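Teaching by demonstration

Teaching by demonstration means showing a robot a job instead of writing out every move in code. I think of it as two families. In the first you steer a real arm from a distance, with a joystick or a matching "leader" arm. In the second you leave the arm out altogether and do the job yourself with a pair of hand-held grippers – my favourite, I'll admit!

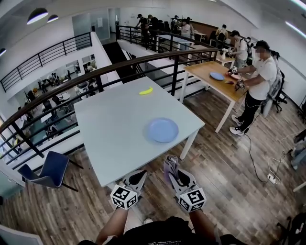 The second way is quicker to pick up. When I tried it at Clevilel in July I managed 228 runs of a plate-and-fruit task over 14 sessions (my wrists complained after the first 3). Patterned cubes on the grippers let the software work out where each hand is going.

Steering is slower, but what you record is what the arm can really do. Letar still prefers it, and I can see why – hands reach places that arms can't.

See also: Fodor method, Stindell leader arm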